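1/ Settle in with a cuppa, because I've been promising a chair thread for ages and I have finally finished the set of kitchen chairs I bought at the Tomholm clearing sale back in August. Six of them, all wobbly, all painted the colour of old mustard.

2/ The first thing I'd say to anyone starting out is don't reach for screws. I know it's tempting! But a screw through an old joint tends to split the rail sooner or later, and then you've got two jobs and a much worse mood.

3/ What you want is to knock the joint apart gently (rubber mallet, old towel, plenty of patience), scrape off every bit of the old glue and see what you've got. On mine, most of the dowels had shrunk, so the legs were really only staying on out of habit.

4/ New dowels are cheap. I bought a bag of 500 from Steltard, which is far too many for six chairs, and my neighbours have all been offered some. Get the fluted ones if you can, so the extra glue has somewhere to go.
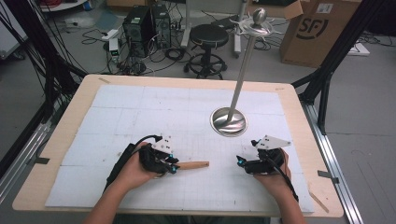 One short wooden dowel, held out level over the white board.

5/ Try everything dry before you open the glue. Put the whole chair together, stand it on a flat floor, sit on it, have a little rock. If it's going to lean, you'd much rather find out now than at ten at night with sticky fingers (ask me about chair number two).

6/ Somebody asked about glue. I use ordinary yellow wood glue for most of it and hide glue for anything I think is properly old, as it can be softened later with a bit of warmth and damp. My aunt swears by epoxy and we have agreed not to discuss it at lunch.

7/ Then leave it alone. Overnight at the very least, and longer if your shed is as cold as mine gets. I did 27 joints in one weekend and rushed the last few, and of course those were the ones I had to do again.

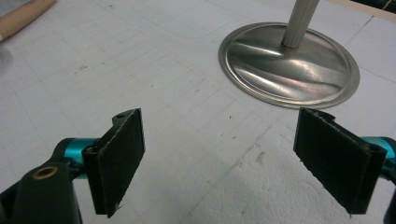

CHAIRS & OTHER REPAIRS

8/ On stripping the paint: please test for lead first if the chair has any age to it. The kits aren't expensive. Mine came back clear, so I used a gel stripper and a plastic scraper outside, and found the loveliest honey-coloured timber underneath all that mustard.

9/ For the finish I went with two coats of hardwax oil, rubbed in with an old T-shirt. It isn't as tough as varnish, but you can patch a scratch without redoing the whole seat, and our kitchen sees a lot of scratches. Lay the oily rags out flat outside to dry, never scrunched up in a bin.

10/ The pattern on the chair backs is one I'd only ever seen in the Dambrauskienė catalogue, so if anyone around Brokilville has a matching one with arms sitting in the garage, please do get in touch. I'll bring cake, and I can take it away the same day.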